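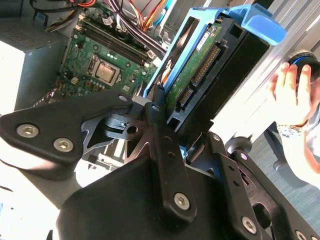
Opening up an old desktop PC: which tips are worth bothering with

I have read a great many pages on cleaning and checking a tower computer at home, and a fair share of the advice comes from people selling something. What follows is what I still do after years of looking after the machines at home and at my sister's shop. The rest I have dropped.

Before you unscrew anything

Shut it down properly, switch it off at the wall, pull the mains lead and hold the power button in for a few seconds. Then pull out everything else at the back. If you won't remember where it all went, take a picture with your phone.

Wrist straps: I don't own one. Touch bare metal on the case before you reach in, and again whenever you have walked across a carpet. If you'd rather buy the strap, buy it, but clip it to something metal. My neighbour Valtteri wore his for a whole afternoon with the other end in his pocket.

Leave the power supply shut. There is no tip on any website that should persuade you to take the lid off that grey box. Dust the vent from outside and stop there.

Dust

Canned air is fine and overpriced. A soft, clean paintbrush does most of the work for nothing. Take the tower outdoors or you will simply move the dust from the computer to the bookshelf. Hold fan blades still with a finger while you brush.

A vacuum cleaner inside the case? I'm against it. The nozzle knocks things, it can build up static, and small screws and jumpers go up it. People swear they have always done it and never had trouble. Good for them.

Cables

The forums are full of towers with every wire combed and tied like a wedding table. It looks lovely. Whether it makes an ordinary office machine run any cooler I very much doubt, and I tried it on mine and couldn't tell the difference. Move a bundle if it is touching a fan or stopping you from reaching a plug. Otherwise leave it be. Old plastic connectors don't like being tugged, and you pull on the plug, never on the wires.

Memory

If the computer beeps and won't start, reseating the memory is the one folk remedy I believe in. Open the clips at the ends of the slot, lift the stick straight up, and press it back until the clips close by themselves. Skip the pencil rubber on the contacts. It leaves crumbs.

The processor

"Renew your thermal paste every year," says everyone who sells thermal paste. I don't. If the cooler has to come off for some other reason, then yes, wipe both surfaces clean and put on a blob the size of a small pea. If it's on and the machine isn't overheating, why disturb it?

The hard drive

Get your files off first. Do this before the dusting, before anything. Plastic caddies usually slide out once you squeeze the tabs, though some makers hide a screw, so look before you force it. Disconnect both cables, and don't knock the drive on the table.

As for giving the computer away, deleting your photos and emptying the bin is not wiping a drive. I take mine out and keep it in a drawer.

Ruxandra Husar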